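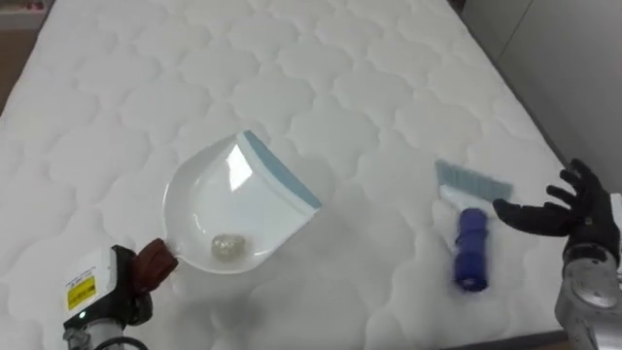 By the Sedau bench team, Rornville
Last updated Aug 13, 2025

sedau-sweep-faults

README for the fault subset of the Sedau bedroom tidying recordings

Welcome! These are the runs that went wrong, and we're really pleased to be sharing them. The main Sedau set has 1000 runs of two-armed tidying. This subset holds the 105 that ended in a fault during dustpan and brush work on a mattress. We kept every one of them, even the dull ones, and learned more from this folder than from the rest of the set put together.

The fault

The right hand loses the brush. In 100 of the runs the operator logged a dropped or slipped brush, and the other five are emergency stops pressed for other reasons (see notes.txt).

The left side has a gripper and holds the dustpan by its short handle. The right side has a five-fingered hand and does the sweeping. The brush has a round handle, and on a quilted surface the bristles catch in the dips between the padded cells. Each catch twists the handle a little. After a few strokes the grip has crept, the thumb is no longer opposite the fingers, and the controller still reports a good hold. Then the fingers open to regrip and the brush goes.

We first saw this in March and blamed the fingertips. New fingertips made no difference at all. The real trouble was in the Lacroix grip monitor, our own module, which looked at total finger current and ignored how it was shared between the fingers. Two fingers squeezing hard looked the same to it as five squeezing gently.

Why we treat it as a safety matter

A dropped brush on a mattress is harmless. What followed wasn't always. In 13 runs the right arm carried on with its stroke after losing the brush and came within the keep-out distance of the left arm. There was no contact, but the arm-to-arm check was only running between strokes. It now runs all the time, and losing the grip ends the stroke at once.

Please don't replay the recorded joint commands on real arms. They come from before the fix.

What's in each run

video/ - head view, colour
joints.csv - both arms, commanded and measured
hand.csv - finger positions and currents
events.csv - grip, regrip, drop, stop
notes.txt - whatever the operator typed, spelling mistakes included

Drop times were marked by hand from the video. Where the brush was blurred we took the first frame in which the fingers were clearly open, so expect the label to be a touch late.

Known problems

- Finger currents are missing from the early Flomberg runs. The positions are fine.
- "regrip" and "drop" sometimes share a timestamp. Sort by row order.
- The litter varies and isn't labelled. Small crumpled bits of clear wrap are very hard to pick out against a glossy white pan - we'd love to see someone have a proper go at that!
- There are no hard floors here, so a detector trained on this subset alone will probably be jumpy elsewhere.

Still to do

Repeat the sweeps with a square handle, and add the post-fix runs as a separate folder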